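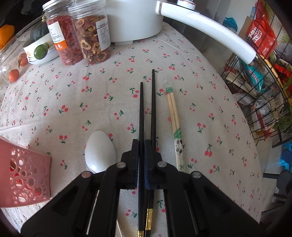

Unberg Community Hall – Kitchen and Dining Room Check
Checked by: Sibel Akgül
Opened up by: Florencio Villanueva
Start 10 a.m., August

Kitchen

Hand sink, hot water: OK. Slow to warm up in the mornings.
Soap and paper towels: OK.
Fridge temperature log: Gaps in the first week. Berhanu Ambaye has been asked to fill it in at opening and closing.
Raw meat on bottom shelf: OK.
Open packages dated: Not OK. 3 tubs of sauce had no date and were thrown out.
Dish machine final rinse: OK.
Chopsticks and spoons stored clean and dry: OK. Throw away reusable chopsticks with chipped tips.
Grease filters: Due for cleaning. Rivas has the contract – call them this month.

Dining room

Exit doors open from inside: OK.
Path to exits clear: Not OK at start. Stacked chairs by the side door, moved during the visit. Please keep them in the storage closet.
Exit sign lights: Side door sign is out. Ramiro Cordero to replace the bulb.
Fire extinguisher tag: OK.
Table covers wiped down: OK.
Floor: Loose tile near the serving window. Tape it for now – repair quoted at nearly $900, waiting on a second price.

Restrooms

Grab bars tight: OK.
Trash emptied: OK.

Open items go to Châu Phùng. The sign and the tile will be looked at again on the next visit.
Finished 11 a.m.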